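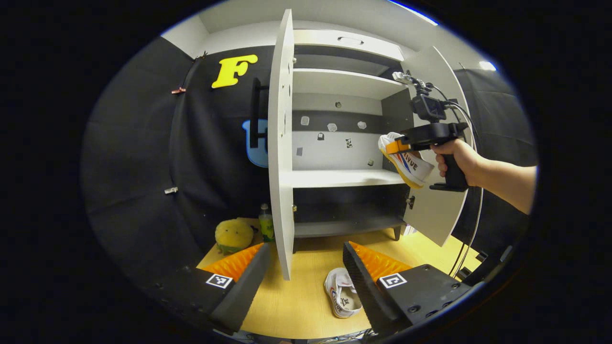

Looking after the finger pads

I get asked about pads more than anything else, so I've put my own routine down in one place. Mine are the ribbed orange sort on black fingers, and they pick up muck at a rate you wouldn't believe - shoes are the worst by miles, then anything plush, because the fluff packs down between the ribs.

Warm water with a drop of washing-up liquid, an old toothbrush, and brush along the ribs, never across. I tried going across for a whole month and lifted the corners on both pads (my own silly fault!). Rinse the brush, go over them again, pat with a lint-free cloth and leave them open for 30 minutes before you close the fingers on anything. Please don't use white spirit. Hélder Barreto swears by it and his pads have gone shiny.

The square markers want a dry cloth only. If one starts to peel, take it right off and stick a fresh one down flat, as a bubble under the print will drive you mad later on. I keep 26 spares in a biscuit tin.

Screws next. Go round the finger housings with a hand driver every 300 grips, just nipping them up. No power tools! I use the little Flidberg driver, though any decent one does the job.

Cables: leave a nice loose loop behind the handle so nothing pulls when you reach out with a shoe in the fingers. I put 2 soft ties on mine, the hook-and-loop kind from Nilteck, and I check them whenever I wipe the lens.

Next time, drawer liners for the spares box.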